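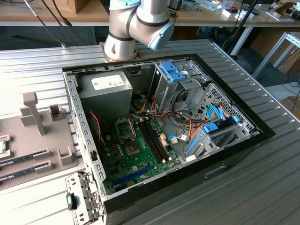 Ask Lindsay Kingi what makes a good automation rule and she'll tell you it has to fit on a card you can read with your hands full. The bench guide she has been writing at Nastura fits on 8 of them, clipped together with a steel ring, and I have seldom had so much fun reading a set of rules. Card one is about parts and where they live. Every loose piece gets a home before the arm moves at all, so on the ribbed aluminum table the two memory modules lie in the slots of a gray 3D-printed tray, beside the open computer they belong with, and all four memory slots on the motherboard are empty. A part in a known spot can be picked up the same way every time, and a part leaning on a soldering mat can't. Simple stuff! But I've visited plenty of shops where the arm cost a fortune and the parts were handed to it out of a coffee mug.

Nastura tests robots on desktop computers, mostly older towers that other companies have retired. A tower is a wonderful teacher. It has stiff things in it and floppy things, latches, levers, and cables that never sit the same way twice. It also has pins that bend if you look at them wrong, and that is where card three comes in.

Card three covers force. The house limit for seating a memory module is 50 newtons per end, and the arm must stop and wait for a person if it gets there without a click. Mahfuz Kanagaratnam fought for that number. He wanted the arm to give up early and often, even if it made the early runs painfully slow. "A stopped robot is a question," he told me. "I'd like it to ask more of them." He then spent most of an hour showing me bent contacts under a magnifier, and I enjoyed every minute of it.

The cards that get argued over most are the ones on people. Where do you stand? Who may reach in, and when? Bevan Tawhiri, who came over from the packing line at Grorketti, brought a habit with him that is now card five: say "hands" out loud before you reach past the edge of the table, and wait to hear it said back. It felt silly to me for the first ten minutes. By lunch I was saying it at the sandwich counter.

Static gets its own card, and so does power. Supplies are unplugged and left to sit before a case goes on the table, wrist straps are checked at the start of each shift, and a tower that has been opened is never stacked on another one. None of this is new to anyone who has built a PC at home — what I liked was seeing it written down for the machine's sake as much as the person's.

The last card is the logbook. It now holds more than 3000 entries, each with a part, a result, and a line for remarks. Teodoro Ignacio reads all the remarks. His favorite is still one from January that just says "latch won, try again." When three entries complain about the same thing, the card in question comes off the ring and gets rewritten, and the old version goes in a drawer with the date on it.

Porkimer, a repair shop across town, has asked for a copy of the set. Kingi said yes, on the condition that they send back whatever they cross out.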